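The Year I Stopped Buying Mugs

I own too many mugs. I've known this for a while, but it took moving from a house in Pacheco to an apartment with exactly one kitchen cupboard worth the name to make me do something about it. When I unpacked, I had 34 of them. For one person! Who drinks two coffees a day!

A lot of them came from vacations. There's one from every diner on the road up to Clalari, where my family spent a week each November when I was a kid, and I can still tell you which ones had good pie. Others were gifts, and a few I swear I have never seen before in my life.

My rule was simple enough. If I hadn't used a mug in the past year, it went in the box. I got through the first shelf in 15 minutes and felt wonderful, and then I hit the diner mugs and sat on the floor for most of an afternoon. You pick one up and suddenly you're nine and there's syrup on your sleeve. (I kept four of those. Fine, five.)
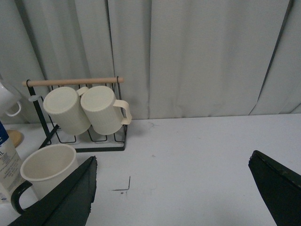
A wire mug rack with a wooden dowel across the top.

The box went to the thrift store on Fliltis Street, where the woman at the counter looked inside and sighed. Everybody brings mugs, she told me. They sell for next to nothing and take up a whole wall in the back. I bought a lamp out of guilt.

What surprised me was how fast I got used to having fewer. I wash one, I use it again. My sister thinks this is a very sad way to live and has threatened to mail me a set for my birthday, the big speckled kind that hold around 24 ounces and never fit under the coffee maker.

I'm down to a dozen now, and the cupboard door closes all the way. The plastic food containers are next, and I've already found six lids that don't match anything I own.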